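Keeping a Toothbrush and Toothpaste Together: A Storage Study for Small Shared Rooms

Project report, Everyday Objects course
Group members: Pichit Thepsuriya, Helmi Heinonen, Kanokwan Chareonsuk
Supervisor: Vija Pärn
Submitted June 18, 2020

1. Background

Students in the Tresen residence share a bathroom between several rooms, and the bathroom has no shelves that can be used for personal items. Most residents carry their things back and forth and keep them in their own room. The rooms are small. A desk, a bed and one small table is the usual furniture, and the toothbrush ends up wherever there is space.

Our course asked each group to pick one daily habit and look at the objects involved in it. We chose tooth brushing because everyone in the group had complained about it. Kanokwan kept losing the toothpaste cap. Pichit had his brush in a plastic bag, which stayed damp all day. Helmi used a travel case but left the tube on the windowsill, so she often walked to the bathroom with only one of the two.

We wanted to answer two questions. Where do residents keep a toothbrush and toothpaste when they have no bathroom shelf? Does a plain cup do the job as well as a holder made for the purpose?

2. Method

We sent a short form to the residence mailing list and received 40 replies. The form asked where the brush is kept, where the toothpaste is kept, and what bothers the person about it. There was an open box at the end for comments.

After that we tried three ways of storing the items in our own rooms. Each of us used each method for a week, and then we passed it on. We wrote short notes in the evening. The three methods were a drinking cup with a handle, a zip bag hung from a hook, and a flat tray with a raised edge.

We did not buy anything new except the tray. The cups were what people already owned. We agreed on a few rules so that the notes could be compared:

The brush and the tube had to be kept together.
The place in the room had to stay the same for the whole week.
The brush was shaken off after use but not dried with a towel.
If a method annoyed us we still had to finish the week.

3. What people told us

The most common answer in the form was the desk. People put the items next to the keyboard or behind the lamp, and several wrote that they did not like having a toothbrush near food or near dust from the window. The second most common answer was a toilet bag that stays zipped between uses. The rest named a shelf, a drawer or a chair.

The comments were more useful than the choices. A resident on our floor, Theerawat Srithong, wrote that he had moved his things to a side table by the door so that he would pass them on the way out. Since then he has not had to go back for the tube. Two other people mentioned the door as well. We had not thought about the walking route before reading this, and we added it to our notes.

Many people complained about toothpaste tubes more than brushes. A half-used tube slides off things. It also bends over and will not stand unless something supports it.

4. The cup

We started with the cup because it is the cheapest solution. It needs no hook and no hole in the wall, and residents are not allowed to drill. It can be carried to the bathroom with everything in it, and it can be used for rinsing if the person takes the items out first.

Our main concern was balance. A tube is taller than most cups, and if it leans on the rim next to a brush the weight is on one side. We tried narrow cups and wide ones. A narrow glass held the brush straighter but tipped when the tube was pulled out quickly. A wider cup let both items lean, and they stayed put if they leaned the same way. The sealed end of the tube should be at the top, because the cap end is heavier and gives a lower center of weight. With the cap end down, we also found that the paste was ready at the opening when we wanted it.

The brush goes in with the bristles up. This seems obvious, but Pichit had stored his the other way for a year. Bristles at the top are in open air and do not touch the bottom of the cup, where water collects.

For the table test we used a round table with a light wooden top. The cup was a pale blue-gray one with a wide, flared rim, and it held a tube of Crest and a white toothbrush. We placed it well in from the edge. A round top has no corner to push things into, so an object near the edge is easier to knock off with a sleeve or a bag. Near the middle it was left alone all week. 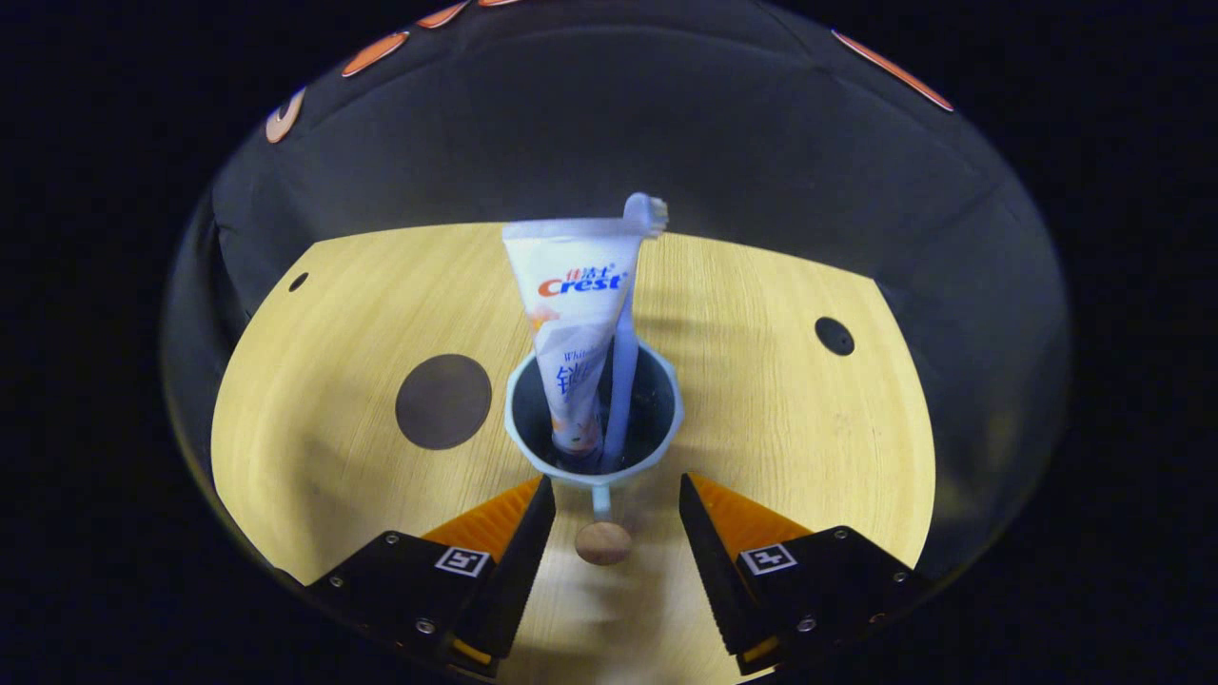

5. The bag and the tray

The zip bag was the most compact method and the least liked. Water stayed in the corners, and all three of us noted a smell by the fourth day. Leaving it open helped a little, but then it was just a bag hanging on a hook with things that could fall out. It is still a good choice for a weekend trip.

The tray was better. The brush lay flat and nothing could tip over. It took up more of the table than we expected, and the bristles sometimes touched the tube. Kanokwan liked it because she could also put her hair ties there. Helmi stopped carrying it to the bathroom after two days and took the items in her hand, so for her it only solved half of the problem.

6. Discussion

The cup came first for two of us and the tray for one. We think the difference depends on how far the person lives from the bathroom. Pichit and Helmi have the longer walk and wanted something with a handle.

The weak point of the cup is the bottom. Water runs down the brush and sits there together with bits of toothpaste. After one week without washing there was a white ring in each cup we tried. A quick rinse every second day was enough to prevent it. Residents should also keep this cup separate from the ones they drink from.

Our test was short and the group was small. We did not measure bacteria or drying time, so we can only report what we saw, smelled and found practical. The form was answered by people who read the mailing list, and they may be tidier than the others.

7. Next steps

In July we would like to repeat the cup week with residents from another floor and include people who share a room. Two brushes in one cup is a different situation, and several people asked about it in the comments. Vija Pärn has suggested that we weigh the cups as well, so that we can say something more exact about which ones tip.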